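Thé glacé maison en bouteille : la mousse, les étiquettes et le frigo

Forum Cuisine > Boissons sans alcool > Conservation
17 réponses

Farnitent
Posté le 29/05/25
Bonjour à tous. Je fais mon thé noir à froid depuis l'an dernier, 12 grammes par litre, une nuit au frigo, filtrage, puis mise en bouteille plastique de récupération. Tout allait bien jusqu'à ce que mon beau-frère ouvre la porte du frigo, regarde mes bouteilles et demande si c'était de la bière. Depuis, plus personne n'y touche, à part lui.
Deux questions donc. D'où vient la mousse sous le goulot, et faut-il s'en inquiéter ? Et est-ce que vous collez des étiquettes, ou est-ce que vous vivez dangereusement ?

Sinura
La mousse, c'est l'air plus les saponines du thé. Tu verses de haut, tu secoues, tu transportes, ça mousse. Ça retombe tout seul si tu as la patience de laisser la bouteille tranquille. Si ça revient alors que la bouteille n'a pas bougé et que le bouchon fait pschitt, là tu as fabriqué autre chose, et ton beau-frère avait raison avant l'heure.

Fidow
Je n'étiquette rien. J'ai un système de bouchons : jaune pour le thé, bleu pour l'eau, blanc pour le sirop. Ma femme appelle ça « ton système », avec les guillemets dans la voix.
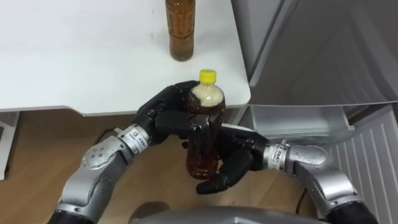

Pour le thé je prends toujours des bouteilles transparentes, à cause de la couleur. Un ambre un peu brun, c'est bon. Quand ça vire au trouble, évier. Et je décolle l'étiquette d'origine à l'eau chaude avec une goutte de liquide vaisselle, parce qu'une bouteille marquée « citronnade » pleine de thé, c'est le début des ennuis.

Sundaram
Le système de bouchons marche tant que tout le monde dans la maison a signé la convention. Chez moi il y a des adolescents. Ils remettent le premier bouchon qui leur tombe sous la main, quand ils en remettent un. Un morceau de scotch de peintre, la date au feutre, et on n'en parle plus.

Fidow
@Sundaram le scotch de peintre se décolle avec la condensation et finit au fond du bac à légumes. J'en ai retrouvé un sur un poireau, daté d'octobre. Le poireau était plus récent, je précise.

Tài Thân
Je vais faire le rabat-joie. Réutiliser une bouteille plastique du commerce semaine après semaine, bof. Elles se rayent dedans, le goulot ne se nettoie jamais bien, et les rainures sur les côtés gardent tout ce que le goupillon ne touche pas. Deux ou trois tours et poubelle jaune. Le verre existe, il est même assez ancien comme invention.

Fidow
Le verre existe, le sol de ma cuisine aussi. Ils se sont déjà rencontrés.

Sinura
Plutôt d'accord avec Tài Thân sur l'hygiène, plutôt d'accord avec Fidow sur le sol. Bouteille verre avec bouchon mécanique, debout, sur l'étagère du bas. Dans la porte ça prend un coup à chaque ouverture et tu retrouves ta mousse.

Farnitent
Merci. Donc si je résume, je verse doucement contre la paroi, avec un entonnoir, et je remplis presque jusqu'en haut ?

Sinura
Voilà. Moins il y a d'air, moins ça mousse. Et trois jours maximum au frais, pas une semaine.

Sundaram
Trois jours, c'est sévère. Je vais jusqu'à cinq et je suis toujours là pour poster.

Tài Thân
Échantillon d'une personne, belle étude.

Sundaram
Cinq, avec les adolescents. Même si, pour être exact, ils ne laissent jamais rien atteindre le deuxième jour.

Farnitent
J'ai acheté un rouleau d'étiquettes lavables. Il y en a 929 dans le lot, je n'avais pas bien lu. À 32 bouteilles par mois, j'ai de quoi voir venir. Si quelqu'un en veut, c'est par message privé, frais de port à ma charge.

Fidow
Je veux bien une planche. Pour les sirops seulement, le thé reste en jaune.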